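Zosville two-arm cell

The Zosville two-arm cell is a tabletop manipulation workstation operated by the Resdale Handling Laboratory. It consists of a single robot with two arms, each ending in a parallel gripper, and a work table placed in front of it. The cell is used for the study of soft and irregular goods, among them bags, clothing and packaged textiles. This article covers its setup and upkeep.

Layout

The robot stands at one long side of the table, with both arms reaching over the near edge. The table top is kept plain and light in color so that objects stand out from the background in the head camera's view. Positions on the floor are marked with red tape. The base is returned to these marks whenever it has been moved for cleaning or repair, and the table is then squared to the base by hand.

The original floor layout was drawn up by Heike Voß. A later revision by Mereana Grimshaw moved the table closer to the robot, after trials showed that the arms were working near full extension when lifting objects from the far side. The revised layout has been used for all later work in the cell.

Grippers and cabling

Both grippers are of the same type, with two black fingers and a white housing. Each is supplied by a black cable that leaves the housing in an open loop and returns to the arm. The length of the loop is set during installation. A loop that is too short pulls on the connector when the wrist turns, and one that is too long can catch on straps and buckles.

Cable wear has been the most common cause of lost working time. In the first period of operation the laboratory logged 157 stoppages, the largest share of them traced to connectors that had worked loose. Hsin-yi Tsao then introduced a fixed routing order, in which the cable is secured at the gripper first and at the shoulder last, with the arm held in its most folded position.

Startup procedure

The daily startup is carried out by one operator and has five steps. The table is cleared and wiped. Both arms are moved slowly through their full range while the cables are watched. The grippers are opened and closed on a test block. The head camera is checked against a printed target placed at the center of the table. Finally, the two arms are brought to a shared point above the table, and the gap between the fingertips is measured. A gap of more than 3 millimeters from the stored value calls for a new calibration.

Reference objects

After calibration the cell is tested on a small set of reference objects. The set was selected by Saadet Bozkurt and includes a child's backpack, a folded towel and a padded envelope. The backpack is considered the most demanding of these, as its fabric gives way under the fingers and its straps shift when the bag is turned. One arm is normally used to steady the bag while the other takes hold of the fabric.

Maintenance

Finger pads are inspected every week and replaced in pairs. Joint bolts are checked for tightness every four months, beginning each year in January, and a full service of both arms follows once a year. During the full service the arms are supported from below before any shoulder bolt is loosened. Repairs to the gripper housings are recorded in a bound log kept by Hortensia Mosquera, together with the serial number of the part removed.

See also

Skerkov gripper mount
Chrysikopoulos calibration method

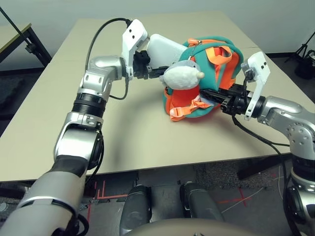

The two arms of the cell at work on the reference backpack, seen from the head camera.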